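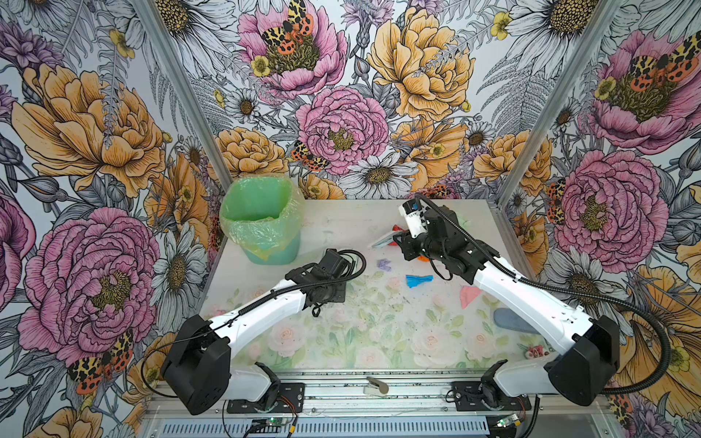

Subject: Re: [papercut-list] Busy wallpaper behind pale cutouts, yes or no?
Date: Monday, 9:46 pm
From: Rhona Paterson
To: papercut-list

On Monday, Gachanja wrote:
> Hi all, long-time reader, don't post much. I'm doing up a corner
> for a summer display and I have a roll of big floral paper that I
> love (peonies, daisies, moths, the works). My sister says I'm mad
> to put it behind anything delicate and that I should paint the
> walls plain white. The pieces I want to show are mostly pale
> butterflies and a few hearts. Does anybody use a loud paper behind
> quiet pieces? And do you paper the sides too or only the back?
>
> Also, what do you all put on the table? I have a rose print cloth
> but now I'm worried it's florals on florals on florals.
>
> Gachanja

Oh, paper it! Paper all of it! I read your message standing up in the kitchen and had to come and answer before I'd even taken my coat off.

I've had the three-sided version for a while now, back and both sides, with the same pattern on every wall, and I would never go back to white. Mine is the Malleo paper with the tiger moths, the one where the peonies come in pink and in that orangey yellow, and the black line drawing over the petals is so fine that I still find bits I hadn't noticed. (There are cornflowers in there too, very pale purple ones, and I had the roll for weeks before I saw them.) If you only do the back wall it looks like a poster. With the sides done you feel as though you're leaning into a flower bed, and the moths turn up all over the place, on the stamens, next to the daisies, one low down on the left.

A few practical things, in no order. I put a corner post at each back corner and brought the paper up to it on both sides, so I never had to wrap a sheet around an angle. Matching the pattern across a corner is a miserable job and with a post in between you can let it go. The petals are big enough that the eye fills in the rest. Buy more than you think, too. I measured, ordered exactly that, and had to go back to Stirkell for another length, and they'd sold out until June.

As for pale pieces in front of it, I was nervous about the same thing. But the butterflies don't sit against the wall, they lie on the table, and that made all the difference for me. My board is plain off-white, so there's a stretch of calm between the flowers and the wings.
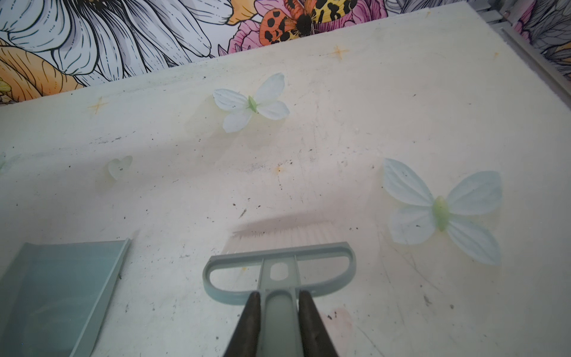
The wings are nearly white with a bit of blue in them and the body is a soft green, and on the cream they look like something that has just landed. I love them to bits. The heart is the same family of color, a creamy green, and it's the piece I would be most careful with, being so see-through. Lay one of those on a dark print and it's gone. You'll be patting the table looking for it. I've done that.

My board could do with a proper clean, by the way, or possibly retirement. It's stained and scuffed and it has the marks of a good long working life on it. I keep meaning to replace it and then I get an idea for a layout and off I go again. There are a couple of little orange stars on it that I've become fond of, so it may stay.

Now, your cloth! Use it! I have a pink rose print at the front of the table, much softer and more washed-out than the wallpaper, and I think the softness is why the two get along. If yours is pastel you're fine. If it's bright, try it folded back so it covers the front only and leave a pale strip between it and the wall. I'd keep the little pieces off the roses until you've looked at them from a few steps away, though.

One more thing for storage, as you said you have a lot of hearts. I used to keep everything in one envelope and it was hopeless. Lumine do a flat sleeve in packs of 100, and I went through a pack and a half sorting mine by color. The butterflies go in one to a sleeve. The hearts can share. And get yourself a bucket for the soft odds and ends, the things that don't mind being heaped up. Mine's green and it lives at the back left corner of the table, and it has saved me a lot of crawling about on the floor.

Tell your sister to come and look at it once it's up! And do post again when you've got the first wall done — I'd love to know which paper you have, especially if it's one with moths.

Rhona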